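Re: [sewing-list] prewashing dark cottons
8/7/18

> Has anyone prewashed the navy from Oretti? I have 2 yards
> and a skirt to cut out. Label says 46 inches wide. Do I
> really need to wash it first, or can I just steam it?

Wash it. Twice if you can stand it. I steamed mine back in July and cut right away - the waistband came up short after the first real wash. Lost a whole evening unpicking.

Cold water, short cycle, no softner. Line dry if you have the room. Then press from the wrong side, dark cotton goes shiny fast.

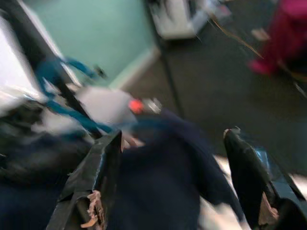
Dark navy fabric.

Vinegar in the rinse - tried it, can't say it did much. A color catcher sheet did more for me. Also serge or zigzag the cut ends first, or you'll be picking threads out of the drum for a week.

As for width, measure again after. Mine from Matei was sold as 46 too and I wouldn't trust eihter label. Pattern layout on mine was tight as it was.

Gotta run, more tonight if I get time.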